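Buy the cheap fingers

I've spent most of the summer swapping grippers on and off my bench, and I've come around to an opinion that would have annoyed me in the spring. I think we all worry way too much about the arm and the controller, and hardly at all about the two little pads that touch stuff.

I started out with the Brundier, a very nice parallel gripper that cost me $3,000 (yes, my own money, and yes, I felt a bit ill). It's smooth, it's quiet, and the software is lovely. Then I picked up a Pamero hand-held for $340, the kind you squeeze yourself while a camera looks down over the fingers. I figured it would be a toy - something to play with until I got serious.

Well, I've now logged 1,413 grasps between the two of them, and guess which one I reach for in the morning! The hand-held lets me try an idea before my coffee gets cold. With the Brundier I'm still clicking through a setup wizard.

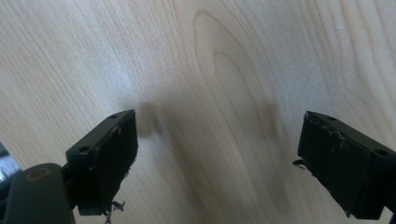

Pads wear out, and that's my whole argument, really. They scuff, they peel, bits of junk start hanging off the edges, and your nice neat results from August don't mean the same thing anymore. I've read so many comparisons where somebody lists grip force and stroke and camera resolution and never once says what shape the pads were in. Were they fresh? Had they done 66 grasps or ten times that? I'd trade every spec sheet on my shelf for a close look at the fingers on the last day of testing.

So when people write and ask me which gripper to get, I tell them to find one where you can change the fingers with two screws and a cheap driver. Kernby sells one like that, and I like it a lot, though the cable is too short and the trigger squeaks. Get spare pads in the same order. Get more than you think you need, too, and write the swap date on a bit of masking tape.

I know the fancy-arm crowd will write in about repeatability. Fine, send me your numbers - but send me a picture of your pads with them.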